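Right, bao thread. Third go at these this month and I have Opinions now 🧵

1/ First, the dough. I'd been using bread flour like an absolute wally. Switched to plain, a spoonful of sugar, yeast, warm milk, and kneaded till my arms gave up. So much softer to work with!

2/ Jinfeng Gu (my old flatmate, makes these with her eyes shut) told me to let the shaped buns sit for 20 minutes before they go anywhere near steam. I used to skip that bit. My first batch could've been used for shot put.

3/ Filling: none. Sorry! I like them plain, torn open, with far too much chilli oil. Asger Ingvarsson has already messaged to say this is "just a roll". Asger, you put ketchup on noodles.

4/ Don't crowd the tray. They puff up and stick to each other and then you get one enormous sad bun with seams. I did 7 all squashed together last time and had to cut them apart with scissors.

5/ Lid off at the end, gently, and tilt it away from you so the drips don't land on the buns. Then get them onto a plate. Photo of the steamer bit: 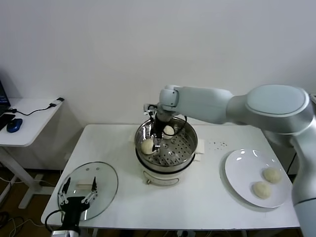

two on the plate, two in the steamer 🤍

6/ They freeze really well, by the way. Straight from the freezer into the steamer, bit longer than usual, job done.

7/ Next up is a brown sugar version, if I can stop eating these ones standing at the counter. Anyone got a good ratio for the sugar? Mine always leaks out the bottom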